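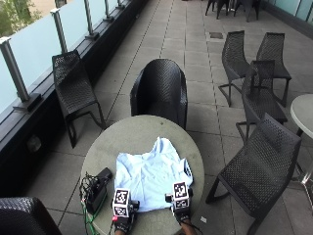
Figure 3. A light blue shirt spread on the round terrace table, with both hands at its bottom edge.

4.2 Folding away from the ironing board

I'll admit I came to this part of the study with a bias. I fold my own shirts on the bed, badly, and I assumed most people had a proper spot for it. Then the Lestden households started keeping their laundry diaries for me, and out of 119 entries that mentioned a shirt, only 25 named an ironing board or a worktop. The rest were all over the place: beds, sofa arms, the lid of a chest freezer, a stair landing and, once the weather allowed, garden and terrace tables. I'd planned to lump the outdoor ones in with "other", but they were so interesting that they've ended up with a section to themselves.

The terrace in Figure 3 is a good one to begin with, as it shows the main difficulty straight away. A round table is a funny shape for a shirt! The garment wants a rectangle, and the table gives it a curve on every side, so you have to decide which bit gets the good flat middle and which bit lives near the rim. The shirt in the figure has its lower edge hanging near the front rim, while the crumpled upper edge reaches only to the middle of the table. I'd have done it the other way about (collar first, always, my mother was strict), but the diaries are fairly evenly split on this, and the people who start from the hem are very sure of themselves.

What they say they like about hem-first is that it puts the longest straight line of the shirt right under your hands. You press it, you get it level, and then you work away from yourself. One Molunau diary calls this "getting the floor in before the walls", which I've been quoting to anyone who'll listen. Collar-first folders talk much more about how the shirt will look in the drawer, and they tend to do the pressing at the end, once there's a neat packet to press.

Then there are the wrinkles. In my notes I use three rough grades, borrowed and simplified from Murakami's scheme: smooth, rumpled and crumpled. Most shirts were more than one of these at once, and Figure 3 is no exception, with the cloth more or less flat overall but creased and folded across its surface, and worse towards the top. I spent far too long trying to give each shirt a single grade before Gyula Fülöp, who did the second round of coding with me, suggested grading the upper and lower halves separately. That cured most of our disagreements in an afternoon. We still argue about sleeves.

Furniture matters more than I'd expected, too. Indoors, people mostly stood up. Outdoors there's nearly always seating close by, as with the woven chairs on this terrace, and a lot of diary keepers said they sat down to fold when they were outside and never did so in the house. Sitting brings your elbows down to table height, so long sweeping strokes across the cloth are awkward and people make do with short presses near the edge. Several said this was slower but nicer. One person in Lestden had moved the whole job to the terrace from February onwards, in a coat, and I've no idea how to code for that.

I should mention paving and railings as well, as they turned up in the diaries again and again. Hard tiles are a worry if you drop something clean, and a railing is a very tempting place to hang the shirts that are waiting their turn. The Groline pilot had asked only about the folding surface itself, and I copied its form without thinking, so all the railing remarks come from the free-text box. If I ran the diaries again I'd put in a proper question about where the waiting pile goes.

As for how long it all took, we asked for times but I wouldn't lean on them. Outdoor folders stopped to talk to neighbours, or drank their tea, and then wrote down 20 minutes for a single basket. I've left the times in the appendix and kept them out of the comparison in Section 4.3, which sticks to the order of folds.

Last updated: February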